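Kalleo Home Help > Furniture and surfaces

Print this page | E-mail this page

Tiny dark specks on a pale tabletop – clean, sand or leave?

Posted by Sajib Kumarasinghe

I bought a large white table secondhand from Majumder in Nidville last December. It's more of a cream color than a true white. We use it for work during the day and it stands against a plain wall. There are tiny dark specks and marks on the top that I'd like to get rid of. I wipe it every evening with a damp cloth and dish soap and some of them don't move.

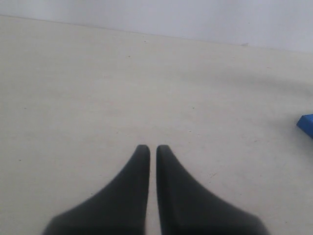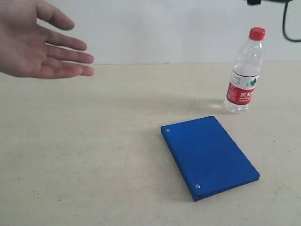 Same table in both pictures. The specks are in the first one; the water bottle is on the right in the second.

I don't know what the top is made of. The seller didn't know either, and there's no label underneath that I can find. It has a smooth matte feel. I can't tell by touch whether the marks are on the surface or in it. A couple of them feel like nothing at all under a fingernail.

So far I have tried:

Dish soap and warm water. No change to the stubborn ones.
A dry microfiber cloth. It picks up dust and crumbs, and that's all.
A pencil eraser on one mark. It got a little lighter, or I talked myself into it.

A coworker suggested a spray called Stindov, but the bottle says to test it first on painted surfaces and I don't know if this is painted. Someone else told me to sand it. I would rather not sand it if there's another way. The table cost me $200 and I don't want to turn a few specks into one big shiny patch.

Print answers

GreyDrawer

Don't sand it. If it's a factory coating you'll go through it and there is no going back.

Find out first which marks are dirt. Put a damp cloth flat over one group of specks, leave it for 30 minutes, then wipe with a clean white cloth and look at the cloth. If you see color on it, that's dirt or ink and you can keep going. If the cloth is clean, go to the next step.

The next step is rubbing alcohol on a cotton swab. Try it on the underside edge first, let it dry and check that the finish isn't dull or sticky. If it's fine, dab the mark and don't scrub. Pen and marker usually come off this way. Wipe over with plain water when you're done. Open a window and keep the alcohol away from anything hot.

If the mark is still there, try a paste of baking soda and water on a fingertip, very light pressure, a few small circles. Baking soda is a mild abrasive, so on a matte top it can leave a shiny spot. Stop as soon as you see the surface change. I did this on my daughter's desk and went one mark too far – you can still see it from the doorway.

Whatever is left after that is probably a chip or a flaw in the coating. You can leave it or touch it up with a furniture marker in a cream shade. Buy the lightest one they have. Too dark looks worse than the speck.

On the spray, I haven't used it, so no opinion. The underside edge test works for that too.

E-mail this answer

pat_in_back_room

melamine sponge. 4 bucks for a pack, done

E-mail this answer

OakleafTwo

Careful with the melamine sponge on matte. It is very fine sandpaper, more or less, and it polishes. Fine on a glossy top.

I'd add one thing to the first answer. Look at the table with a lamp set down low at one side and the overhead light off. Anything sitting on the surface will throw a little shadow. Anything in it won't. That tells you which ones to bother with. Some pale tops are also made with a fleck in them on purpose, but then you'd normally see it spread evenly over the whole thing, legs side and all.

Once it's clean, a coat of wax is not a good idea on an unknown finish. A desk mat would do more. If you do use one, give the top time to dry after washing, up to 60 minutes in a cold room, before you lay it down.

E-mail this answer

Sajib Kumarasinghe

Thanks. I'll do the lamp check tonight and try the alcohol underneath before anything else. Leaving the sponge alone for now.

Print this page | E-mail this page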